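**Wrist camera detector picks up the gripper's own fingers as an object**

Posted by lorkport_cell

I'm running the Tomora perception node with a Woltanex planner behind it. The detector runs on the wrist camera only. When the arm is parked over the table I get a steady detection with a bounding box that covers both fingers. The planner then marks it as an obstacle right at the tool and refuses every path. The error is "start state in collision", code 2667.

The small things on the table are found without trouble. I get a box on the toy carrot, the wooden block and the red cup with the utensils in it. Raising the confidence threshold to 72 gets rid of the false one but I lose the gray triangle on the black tabletop.

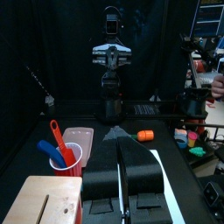
Lorkport, 2022-09-16

The view above is from the parked pose. Is there a setting for this, or do I have to crop the picture? I'd like to keep the lower part because the carrot ends up there when the arm goes down.

---

**boonchu_user7**

Did you try lowering the exposure? I had false detections once and that fixed it. Reinstalling the node might help too.

---

**gridpath**

Exposure won't change this. The fingers take up a big part of the view and the detector has no idea they belong to the arm. You need a self mask.

1. Set `self_filter: true` in the perception config. It's off by default.
2. Point it at your arm description file, and check that the file has the finger pads in it. Mine only had the bare fingers, so the pads still came through.
3. Set the padding to 7 pixels and go up from there if you see slivers along the edges.

Put the threshold back where it was before. The mask follows the finger joints, so it works open or closed and you don't lose the whole lower part.

One more thing. You have two other arms in view. The self filter only removes the arm the camera is on. If their boxes get in the way, set `max_range` to 900 mm and see what is left. Otherwise load all the arms into the planner as known bodies. Boonchu has a script for that, but I haven't used it with the October release.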